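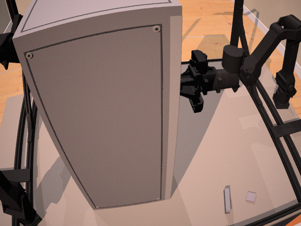
14 Sep 2022, Prisemthorpe, cover bench / two-arm cell

Still all in sim. Real arms not before the floor is re-marked, whatever the plan on the wall says.

Worked on the cabinet layout most of the morning. Gray box mid table, front panel on with its four corner screws, small bar and the square tile over on the right side. Right arm coming in beside the box, jaws open. Want it to settle beside the side face and wait there without touching. Left arm stays back for now.

Main question today wasnt the arm though, it was who does what at bench 6 once this goes in. Writing it down before I forget who wanted what.

Current job, by hand: box comes off the cart, gets turned so the panel faces you, panel screws checked, small parts laid out, box goes back on cart. One person. Fast people hate the turning. Slower people hate the paperwork after. Everybody hates the cart.

What Mahmoudi quoted: arms do the steadying and the small parts. Person does screws and the look-over. So the job doesn't go away, it gets cut in half and the halves are not the same kind of work. The half thats left is mostly looking. Talked to both shifts. Day shift fine with it. Second shift asked straight out if one person would end up covering two benches. Answer I gave was "not planned". Got a look for that. Need a real answer from upstairs before the next walk-through, not going back in there with "not planned" again.

Runs

Did 6 runs of the side approach. Same start pose each time, box nudged a little between runs.
First two: fine, stops short, clean gap.
Third: wrist too low, path goes close over the tile. Didn't touch but I don't like it.
Fourth and fifth: raised the wrist, ok.
Sixth: left arm left at the wrong home position (my mistake, old file). Sim let me do it with no warning. On the real table that's a crunch. Add a check on both homes before start, and make it something the operator sees, not a line in a log.

Speed. Mahmoudi's default is way quicker than anyone will want to stand next to. Cut it to 30 percent for the demo. Yes it will look slow. Leave it slow. If the first thing people see is an arm whipping around a cabinet at chest height we lose them for the year.

Shadows: arm shadow lands on the table right of the box, same side as the small parts. Hadn't thought about it. In here it's just the render, but over the real bench the lights are overhead and if the arm is parked between lamp and parts, whoever is checking parts is checking them in the dark. Move the park position or ask for a side lamp. Lamp is cheaper. Ask for lamp.

Gripper view

Swapped over to the gripper view after lunch. Fingers take up the whole bottom of the picture, both sides, and it's dark down there. Bar and tile still readable on the light surface.

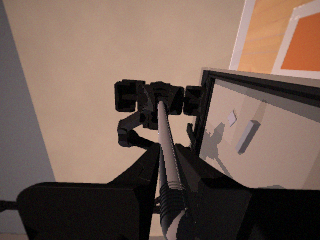
Which matters because the second-shift lead wants to know what the operator will have on the screen when an arm stops and asks for help. If it's only the gripper view, a new person won't know which way is up. I didn't either for the first few minutes. Took me a bit to sort out which dark lump belonged to what. So: wide view by default, gripper view on a button. Not the other way round. Mahmoudi set it up the other way round because that's how they debug. We are not debugging, we are trying to clear a stop and get on with the shift.

Also label the arms on screen. L and R, as seen from the OPERATOR side. Had a ten-message back and forth about "left" this week and we were each using a different left.

Bindex tickets

Every stop opens a ticket in Bindex now, automatically. Sounds good. Test tickets piled up while I was doing the runs and every one says "motion halted" and nothing else. Somebody on the floor has to close each one by hand with a reason code, and none of the reason codes fit. So we took the paperwork people already disliked and made more of it. Asked for:
- reason filled in by the cell when it knows it
- one ticket per stop, not one per retry
- free text box back. They took it out in the spring and people still ask about it

Handover at shift change is the other one. By hand you walk up to the bench and see how far the last person got. With the cell, half the state is in the controller. Proposed 30 minutes overlap for the first couple weeks, lead to lead, at the bench, not over the phone. Costs money, I know. Put it in anyway.

Training: Dederov did a similar changeover at their plant and offered to host two of our people for a day. Take them up on it. Send bench people, not engineers. Engineers will come back with photos of cable trays.

Pay grade question came up again. If the job is now "cell operator" is it the same grade as "bench assembler"? Not mine to answer but it's going to land on me if it's not settled. Forwarded, no reply yet.

To do
- home check on both arms, visible on start screen
- re-run side approach with wrist raised, box off by a bit more than today. People do not set boxes down square
- left arm: give it something to do or leave it out of the demo. Sitting there it just makes people ask
- side lamp, bench 6
- default to wide view, L/R labels
- Bindex reason codes, chase
- coverage question (one person two benches??) in writing
- throw out the old home file. Did it. No, only did it on the laptop, still on the shared drive

Screws: left them fully out of the cell scope for now. Mahmoudi keeps hinting they could do the driver work too, "phase two". Not bringing that to the floor in September. One thing at a time, and the people who are good at it can feel a bad thread before any torque number shows it. Want that written up properly by somebody from the bench, in their words. Ask day shift first.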